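**Ticket 3247** / Grelteo product support
Status: open, waiting on customer
Product: Kesta wooden blocks, painted, mixed set, lot 1145
Reported by: Asabe Oyelaran
Owner: Sorin Krasniqi

**Issue as reported**
Marks on the painted blocks. Some wipe off, most don't. Customer wants to know if it's dirt or paint damage, and does the set need replacing. Also says a couple of blocks "rock" when laid flat and the rows won't close up. Bought in July, in use daily.

**9:10 am** Sorin
Called Asabe. Bad line. Got this much:
- all colors affected, lighter ones look worse
- cleaned with Trinlow spray, full strength, paper towel. Did that maybe once a week
- stored in a lidded tub, sometimes put away damp
- not dropped on purpose but yes, dropped. Hard floor

Asked her to stop with the spray for now. It's fine on melamine, I don't trust it on this paint.

**9:40 am** Sorin
Pulled a spare set from the same lot off the shelf. Wiped a yellow one with Trinlow full strength, ten passes. Slight color on the towel. Same with plain water, nothing. Diluted one cap to a bucket, nothing either. So the spray is at least part of it.

Dark specks: two kinds I think. Grime sitting on the surface, and tiny chips where the paint is gone and dirt got in. First kind comes off. Second kind doesn't and scrubbing makes it bigger, ask me how I know (spare set is now no longer a spare set).

**10:25 am** Ifeanyi Akande
Saw this come through. We had the same thing from the Athumani play center last year, they were soaking theirs. Wood swelled, corners lifted the paint. Check for soaking before you blame the spray. Also get her to do the pencil eraser test, soft white eraser, not the pink one.

**10:50 am** Sorin
No soaking, she's sure. Damp in the tub though, lid on overnight, so kind of the same thing just slower.

Eraser test done by Asabe over the phone:
- green, smudge near the corner: mostly gone
- yellow, dark marks at the end: no change, can feel an edge with fingernail. Chip
- orange, single speck: gone
- red: didnt test

Told her to split into two piles, cleanable and chipped, and not to sand anything yet.

**11:30 am** Sorin
Rocking. Had her put each suspect block on a glass shelf and press opposite corners. Two move. One of them sits flat if you turn it over, so it's a very slight bow. Other one has a paint drip on the bottom edge, factory, not her fault. Drip one gets replaced no argument.

For the gaps between blocks: the edges are rounded so there's always going to be a line where they meet. Measured the shelf set, lengths vary a hair between colors. Within spec. Rows will never close up perfectly tight, told her so, she was ok with it.

**1:15 pm** Babatunde Babalola (warehouse)
Have 13 loose blocks from lot 1145, rectangles only, no triangles. Can send 7 today. Which colors??

**1:20 pm** Sorin
Whatever green you've got, one yellow, rest orange. Hold the others til we hear back.

**2:05 pm** Sorin
Cleaning steps sent to customer, copy for the log:
1. Dry brush first. Old toothbrush ok.
2. Cloth wrung out hard, warm water, drop of dish soap. One face at a time.
3. White eraser on what's left. Light pressure, stop if color comes off.
4. Dry with a towel, then stand on end on a rack overnight. Lid stays off the tub.
5. No Trinlow, no alcohol, no melamine sponges.

Chipped ones: fine to use if the edge of the chip is smooth. If paint lifts with a fingernail pull the block out of the set.

**2:40 pm** Sorin
Adalberto Conceição in quality wants the drip block back. Added prepaid label to the shipment. Paint batch question is with him now, not holding this ticket for it.

Still to do:
- [ ] confirm colors received
- [ ] red block, eraser test
- [ ] drip block returned
- [ ] ask about triangles, are they marked too or only rectangles
- [x] cleaning steps sent

**3:30 pm**
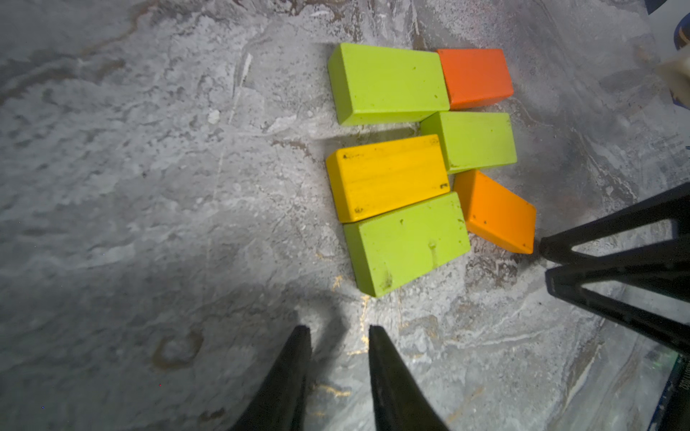
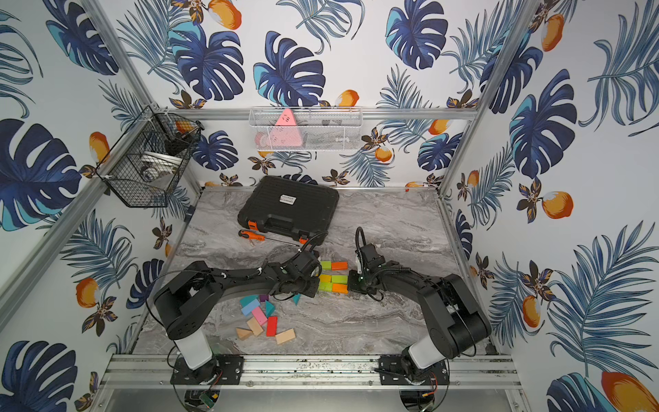
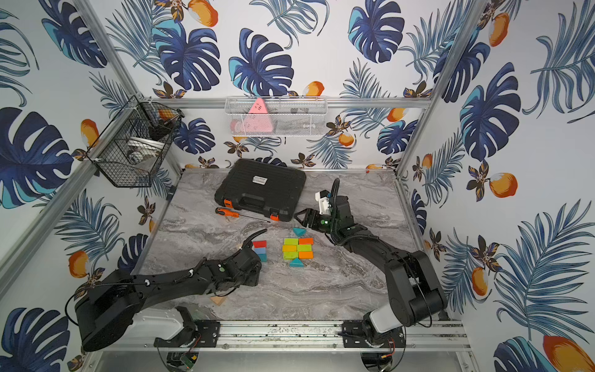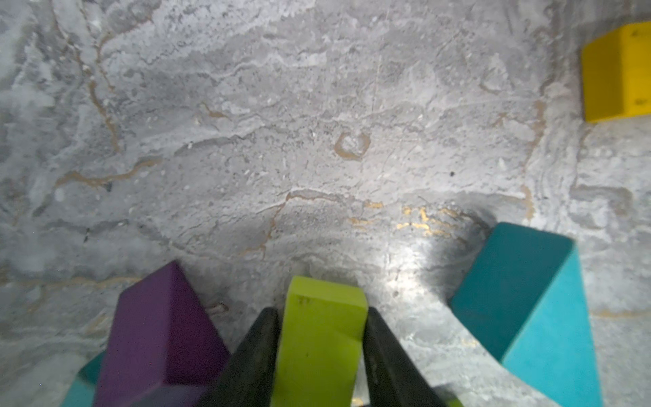
**4:05 pm** Asabe Oyelaran, by email
Can I touch up the chipped spots myself with regular craft paint, or will that make it worse?

**4:20 pm** Sorin
Craft paint will stick, but it rubs off fast unless you seal it, and it goes on thicker than the original so the face won't sit as flat. If you want to try, use a water-based acrylic labeled safe for toys, dab only inside the chip with a toothpick, let it dry a full day and put one thin coat of water-based clear over it. Dont do the bottom face. Anything with paint lifting around the chip, skip it and we'll swap the block.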